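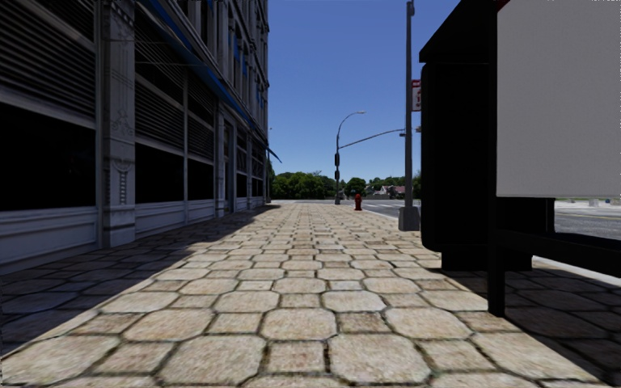

Flernow has released Pesurel, a planning method for sidewalk delivery robots, along with results from tests on simulated streets. The method picks a path from camera views alone and was run on 649 routes past buildings, poles and street corners.

Pesurel finished 72 percent of the routes without touching an obstacle. Gramell, the older planner it was compared with, was 20 points lower. Most failures came at corners, where the robot stopped short of the curb — or turned too early.

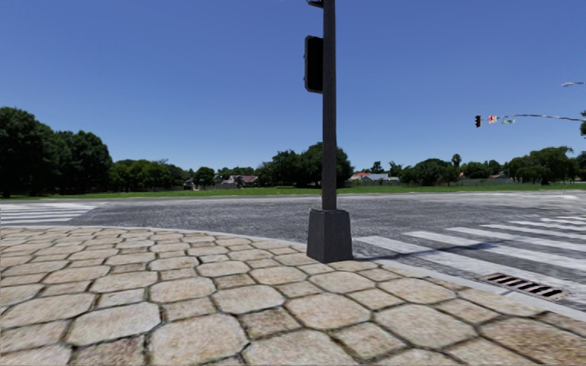 Page last changed: August 11, 2023

Ruoxi Pan, who led the work, said street tests are planned for October.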